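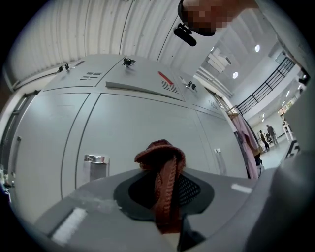 Grey metal lockers, with keys left in several of the locks.

Kincombe wants its savers to stop worrying. The regional lender says the gap in its accounts is closed, the worst loans are parked in a separate company called Benavides, and no fresh call on the public purse is planned. Customers have heard most of this before. They heard it in July, shortly before the last call on the public purse.

The new plan rests on Wallance, the fund that bought 70 per cent of the bank and left the state with the rest. Under the deal, the state covers losses on the old loans if capital falls below an agreed line. Wallance runs the bank, so Wallance also decides how quickly those loans are sold and at what price. Ministers call this a partnership. A seller who is paid back for selling cheaply might call it something warmer.

Take the Zanum package, a bundle of 3975 overdue mortgages and small business loans sold in one go. The buyer has not been named. The price has not been published either, though the bank says it was "in line with the market" – a market that, for loans of this sort, had one bidder.

Kincombe has also shut 6 branches and cut 2000 jobs, and its costs have certainly come down. Lending to local firms has come down as well, which the annual report mentions in a footnote. The next set of figures is due on 9th February. The finance ministry says it expects no surprises, and has declined to say whether it has set any money aside.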